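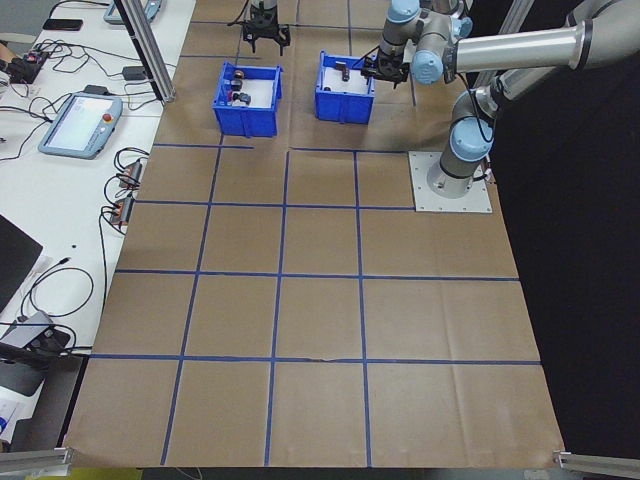
Blue bins on a taped-off tabletop in the Strömberg building, Tanodton.

Tanodton to lose its late bus in May, Strömberg tenants want it kept

The last bus of the night out to the Strömberg building is going away in May. Route 56, the 9:40 pm run. Word came in a notice taped up inside the shelter on Mill Road, and most people who ride it say they heard from each other before they saw the paper.

Kundance, the company that runs the buses for the city, says the late trip costs too much for the number of people on it. Last month the 9:40 carried 416 riders total. The company wanted to see closer to twice that. Daytime trips on the 56 stay as they are, so do Saturday mornings. The last bus will now leave the building at 6:15.

That's a problem if your shift ends at nine.

The Strömberg building used to make stove parts. After the plant closed the floors were split up and rented out, and today it's a mix — a bakery that supplies coffee shops, a print shop, two upholsterers, a sewing school with evening classes, plus a bunch of smaller rooms that change hands every year or so. Rents are low. Parking is bad. The lot on the east side holds maybe a third of the cars that show up on a busy day and the rest end up along the ditch on Mill Road, where the city has started writing tickets.

Soon-im Cheon owns the bakery on the ground floor. Her night crew comes in on the 8:50 inbound and her evening packers go home on the 9:40, same bus turning around. She has five people who don't drive.

"I can't move the ovens to the daytime," she said. "Bread goes out at four in the morning. It's bread."

She has priced out a van. Insurance alone was more then she expected, and somebody would have to be paid to drive it. For now she is thinking about splitting cab fares with the crew through the summer and seeing where things stand after that.

Evening students are the other big group. The sewing school runs its beginner class until 9:15 and the teacher there, Aksel Vigfúsdóttir, figures roughly half the class rides the bus home. Some have already asked for their deposit back. She's looked at starting earlier but people have jobs, kids, dinner. A 5:00 start was tried a couple of years back and hardly filled.

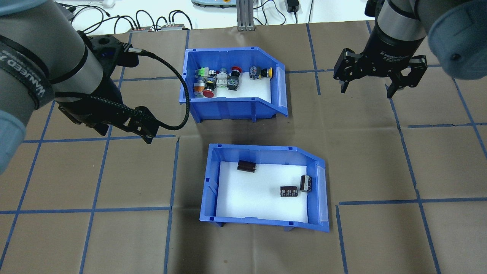

The walk is the other option and not a good one. Mill Road has no sidewalk between the building and the Prallurus grocery, which is where the next night route stops. It's a mile and a bit, with one working streetlight near the culvert. In winter the plow pushes everything onto the shoulder. Vigfúsdóttir did it once after missing the bus and says she would not send a student that way.

Kundance did offer something in place of the late run. A call-ahead ride, shared, booked by 3 pm the same day, at the regular fare plus 80 cents. Riders we talked to were mixed on it. Booking by three is fine for a class, less fine for a kitchen where nobody knows at three when they'll be done. The rides would also only cover the city side of the river. Plenty of the bakery crew live across it.

A company spokesperson said the cutoff time "can be looked at" once there is a month or two of numbers. No promise on the river.

There's history here too. The 9:40 was added when the city wanted tenants in the building and it was in the leasing flyer for years, right under the freight elevator. Several tenants still have the flyer. The owner's office says the flyer was never part of any lease, and that they have asked the bus company to reconsider. They would not say if they'd put money toward it.

Cheon thinks they should. So does the print shop, which doesn't even have night staff but gets customers picking up orders after work. A petition is on the counter at the bakery and another one at the print shop, and people have been signing while they wait. The plan is to turn both in before the council meets on the bus budget.

Council staff say the route can still be changed at that meeting — the schedule isn't locked until the vote. But the money would have to come out of something else, and the two things named so far are the library shuttle and the fair weekend service. Neither one is going to be popular to cut.

Tickets on Mill Road are a seperate item on the same agenda. The proposal would allow parking on the north shoulder after 6 pm. Drivers have asked for that since last fall. 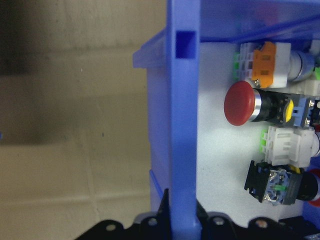
How to comment

Written comments on Route 56 go to the city clerk by noon the day before the meeting. Paper or email, either is OK. Put the route number at the top. Speakers sign up at the door starting at 6:30 pm and get three minutes each.

The meeting is upstairs at city hall, elevator by the side entrance. The late bus will be running that night for anyone coming from the Strömberg building, and the inbound 8:50 also stops at city hall on request.

Call-ahead rides can be booked starting the first week of May. Phone only for now, the online form is not up yet.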